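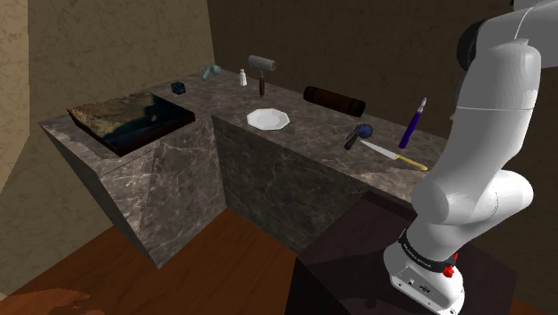 Well, I finally did it. After three winters of saying I'd learn to bake real rye bread, I signed up for the evening class at Lewis Hall, and I've now been home with a starter of my own for 19 days. It lives in an old pickle jar on top of the fridge and it smells like green apples and wet cardboard. I'm told this is good!

If you've been reading this newsletter for a while, you know my history with yeast. There was the Easter braid that never rose, and the pizza dough that rose all over the back seat of my car. So I went in with low hopes. But rye is a different animal. You don't knead it much (you can't, it's like kneading caulk), and it doesn't care whether you have strong arms or good timing. You stir it, you leave it alone, you go watch a movie.

The recipe we started with is called Jodov bread, and it's dark and sour with a lot of caraway. My first loaf weighed 907 grams out of the oven. I know because I put it on the scale and then took it next door to show it off. The crust was too hard to cut until the next morning, and even then I had to saw at it, but the inside was lovely — tight and damp, the way you want it under butter and a slice of onion.

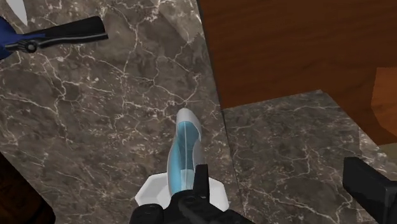
Cleanup is the part of rye I was least ready for. The dough sets up like cement on anything it touches, and if you wipe it around with a wet sponge you just get gray paste from one end of the kitchen to the other. Let it dry for a bit, scrape up what you can, and then go in with cold water. Hot water makes it gummier. I've retired my sponge for this job and gone over to something with a tall, curved handle and a wide, flat base, like the white and light-blue one on the dark marble, so I have a real grip and can lean on it. If your counters are dark like that, keep a dry towel handy too, as every bit of flour shows up on them.

For flour I've been using Ralon medium rye, which the Gometti store on the corner sells in big paper sacks. It costs more than the supermarket kind, but I get 2 good loaves a week out of it and I haven't bought sandwich bread in ages. Try a small bag first, though. Not everybody in my house was on board right away, and one of us still picks out the caraway seeds and lines them up on the side of the plate.

The next class starts 2nd February and there's another one in March if you can't make that. It's 50 dollars for the whole thing, with flour included, and you go home with a jar of starter. Bring an apron and a lid that fits loosely. If you'd like some of my starter instead, just write back to this email, I have way more than I can use and I feel terrible pouring it down the drain.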